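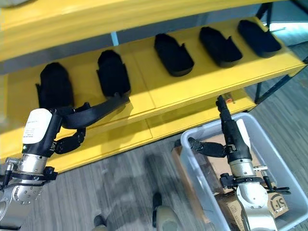

Black indoor shoes on the lower shelf of a yellow shelving unit at the Randgate studio.

RANDGATE MOVEMENT STUDIO OPENS ITS NEW SHOE ROOM AND INVITES THE NEIGHBORHOOD TO COME IN AND SLIP SOMETHING ON

July 15, 2019 – Anyone who has ever hopped on one foot in a crowded hallway, holding a boot in one hand and somebody else's coat in the other, will understand why the people at Randgate Movement Studio are so pleased to announce the opening of their new shoe room, a bright and sunny space just inside the front door where members and visitors can sit down, take their time, and change before class.

The room has been in the works since March, when studio director Usa Thammasiri asked members what they would most like to see improved. She had expected to hear about the heating, or the music system, or perhaps the parking (which she would like everyone to know she is still working on). Instead, the answers that came back were very largely about shoes: where to put them, how to find them again after class, and whether the studio might keep some indoor pairs on hand for people who come straight from work.

"We have always asked people to leave their street shoes at the door, and then we gave them a hallway with one rubber mat in it," said Thammasiri. "I felt a little embarrassed when I read those cards, to tell you the truth. People had been very patient with us. Now they have a bench and proper shelves and some daylight, and I hope they will stay and chat a while."

The heart of the new room is its shelving, finished in a glossy yellow with dark metal posts and placed near the window to make the most of the sun. The units were supplied by Skivon, a small furniture workshop that also built the studio's coat rails, and the color was picked by Skivon's designer, Tõnu Ķēniņš, after a long afternoon of holding sample boards up to the light with whoever happened to be passing through.

"They had nearly settled on gray," said Ķēniņš. "Gray is a fine color and I have nothing against it. But the shoes are black, the mats are dark, and people come here at the end of a long day. I brought the yellow board over to the window and a lady on her way out to her car told me that was the one, so that was the one."

The studio's loaner shoes are soft black slipper styles, low and light, that suit the gentler classes on the schedule as well as the beginners' dance hour. The collection begins with 40 pairs in adult and children's sizes, and borrowing them is free for anyone attending a class. Members who would like to keep a pair of their own at the studio may do so on the shelves at the far end, and name tags are available at the front desk.

Front desk manager Lertchai Srithong, who will look after the room from day to day, has a few friendly requests. Loaner shoes should go back on the lower shelf side by side, with the toes all pointing the same way, and any straps should be tucked inside so that they do not tangle with the next pair. Shoes that need cleaning go in the bin under the bench – please do not put them back on the shelf, even if they look all right to you.

The opening will be marked with 2 free beginner sessions taught by longtime instructor Normand Fortin, one in the morning and one in the late afternoon, with tea and sesame cookies served in between. No experience is needed, and no equipment either, as everything from mats to footwear can be borrowed on the spot. Children over three are welcome with a parent or grandparent.

"I have taught in socks, I have taught barefoot, and one winter I taught in a pair of borrowed rain boots," said Fortin. "I am looking forward to teaching a room full of people who are comfortable from the ankle down. Come and try it, and if you only want to look at the shelves and have a cookie, that is fine too."

The shoe room is open whenever the studio is open. To reserve a place in one of the free sessions, stop by the front desk or call and ask for Lertchai.

About Randgate Movement Studio
Randgate Movement Studio offers dance, stretching and balance classes for adults and children of all abilities. Its classes are held in 3 practice rooms on the ground floor, all of them reached without stairs.

Press contact: Kittipong Saithong, Randgate Movement Studio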